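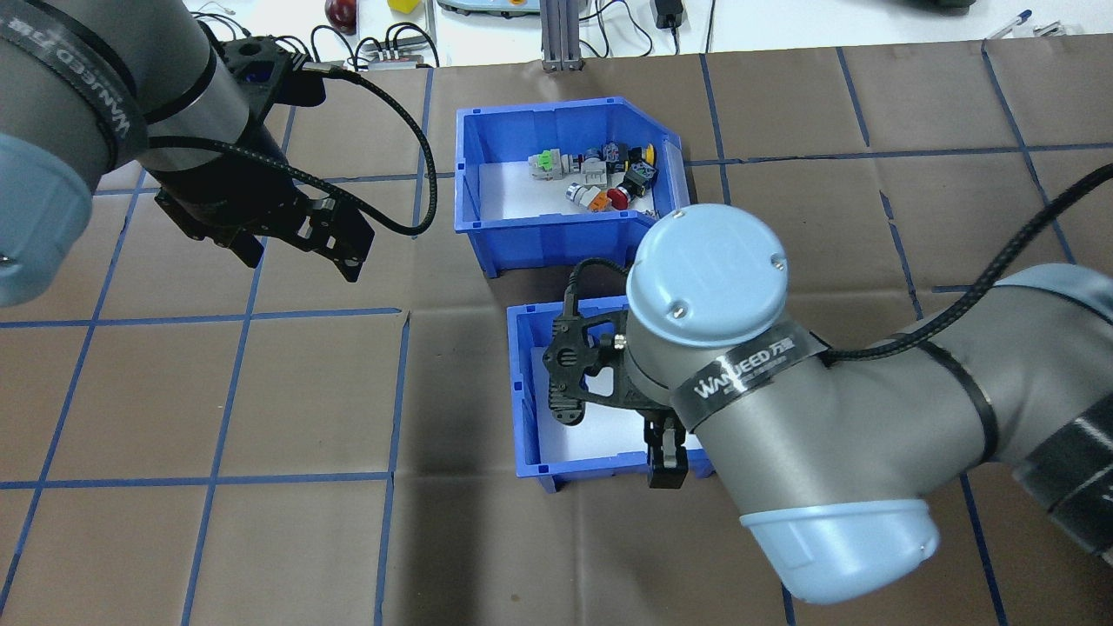 Search stories Enter keyword Go

The Ferry Bell

August 4, 2005
By the Kerton Quarterly fiction desk
8 min read

The year my grandmother decided to sell the house at Kerton, she called all of us cousins and told us we could each have one thing out of it, provided we could carry it to the car without help. She was a fair woman and she had thought it through. My cousin with the bad back got a week's warning so he could pick something small.

I wanted the bell. It hung on the back porch from an iron hook, and it had come off the old Lurnitz ferry when they built the bridge and had no more use for a boat. My grandfather bought it for 2 dollars and a sack of onions, or so he told it, and he would get very stern if you asked what kind of onions. By the time I knew the bell it had gone green at the shoulders and the rope had been replaced with a length of clothesline, and it was rung for supper, for visitors, for the first snow, and once, at great length, when my mother passed her driving test on the fourth try.

I drove up in November, on a gray afternoon with the fields all cut down and the crows walking around in them as if they had paid for the place. It was 356 miles from my apartment, and I had eaten a whole bag of peppermints by the time I turned in at the mailbox. My grandmother was on the porch in her coat with a dish towel over her shoulder.

"You're late," she said, though I hadn't told her a time.

She gave me soup first. You could not do anything in that house until you had eaten soup, and I knew better than to look toward the back door while I was eating it. She told me about the couple who were buying, and how the wife had stood in the pantry and cried a little because her own mother had kept one just like it, and how my grandmother had knocked 200 dollars off the price on the spot and then been annoyed with herself all evening. She told me the Bevitz hardware store was closing and that she'd bought all their jar lids. She showed me the jar lids. There were a great many of them for a woman moving into two rooms in town.

"Well," she said at last, when the bowl was dry. "Go on, then. See if you can lift it."

I could not lift it. I'd like to say I came close. I stood on the step stool and got both arms around it like a person dancing with an uncle, and I heaved, and the bell rose up just far enough to clear the tip of the hook and then sat right back down again and gave one low, offended bong. Out in the field all the crows went up.

I tried it four more times. I tried it with my coat off. I tried it from underneath, with my shoulder, which was a mistake I carried around for a week. My grandmother watched through the screen with her arms folded, and she didn't say a word about the rules, and I didn't ask her to bend them, although I'll admit I sat down on the step stool afterward in such a way that she might have been moved to.

What she did was come out and sit on the porch rail beside me – she was eighty-one and had no business on that rail – and look at the bell for a while.

"Your grandfather couldn't lift it either," she said. "It took him and the ferryman and the ferryman's brother. He had me go inside so I wouldn't see."

"He always said he carried it up the hill himself."

"He said a lot of things. They were yellow onions, by the way. I grew them."

It was getting dark by then, that early dark that always surprises you even though it does the same thing every year. She reached up and took hold of the clothesline and worked at the knot with her thumbnail. It had been out in the weather for a long time and it didn't want to come, and I knew enough to let her do it. When she had it loose she wound the line around her hand, tucked the end under, and put the whole bundle in my lap.

"You can carry that," she said.

The new people still have the bell. The wife wrote to me in the spring, a nice letter on lined paper, to say they had put a fresh rope on it, and that their little boy rang it the first morning before anybody was up, and that a man walking his dog on the Tuominen road had stopped and taken off his hat. She thought I'd want to know. She said to come by anytime, and that there would be something on the stove.

The clothesline is in my kitchen drawer, in with the string and the candle ends. I used a piece of it once to tie up a tomato plant, and then felt bad, and went back out in my slippers and untied it.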